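The Plutitz Handbook for Overseas Placements, second edition
Reviewed by Hanane Cherkaoui, September 27, 2023

My first copy of the Plutitz handbook went abroad with me and came home without its cover, having spent most of a year under the short leg of a desk. It was very good at that. The new edition runs to 312 pages, so taller gaps can now be catered for.

To be fair, it has improved. The packing chapter no longer assumes that everyone is a man of medium build going somewhere hot. The section on living with a host family is excellent, especially on how to refuse a third helping (you don't, you slow down). There is a sensible new chapter on arriving during Ramadan, which I would have liked before I turned up at my first posting in April, clutching a sandwich.

The health pages are solid, if gloomy. I counselled myself to stop at page 42 and slept better for it. Language learning gets a list of 300 useful words, among them "gasket" but not "sorry".

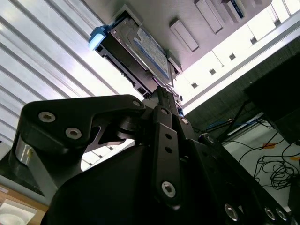 Where it falls down is on coming home. Two pages! One is a form. Gemport, the rival guide, gives the subject a whole section, and the free leaflet from Evidmont at least admits that your friends will want to hear about it for as long as it takes to boil a kettle.

Still, I'd buy it for anyone leaving for the first time. Returners can borrow a copy, and should check under the desk first.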